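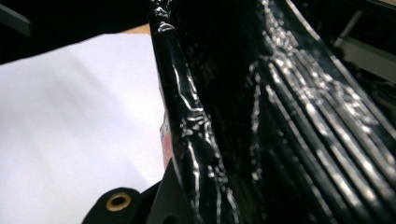
## Age check loop on Sesville fantasy league sign-up

**Opened:** January 30, 2019
**Owner:** Waraporn Saithong
**Status:** fix live, monitoring

New players pass the age check, then get sent back to the date of birth page. Deposits stay locked. 2,187 accounts affected, all on the Ogura login.

- Cleared session cache on Brornside. No change.
- Compared logs for nine failed sign-ups. Each shows a valid pass, then a second request with an empty country field.
- Empty field is treated as "not licensed here", so the account drops to unverified.
- Rolled back the country lookup to build 13. Loop stopped on test accounts.
- Re-ran the check in bulk. 1,707 accounts cleared; the rest need documents by hand.

Do not unlock deposits manually. Refund requests go to the payments queue. Lookup patch due in February.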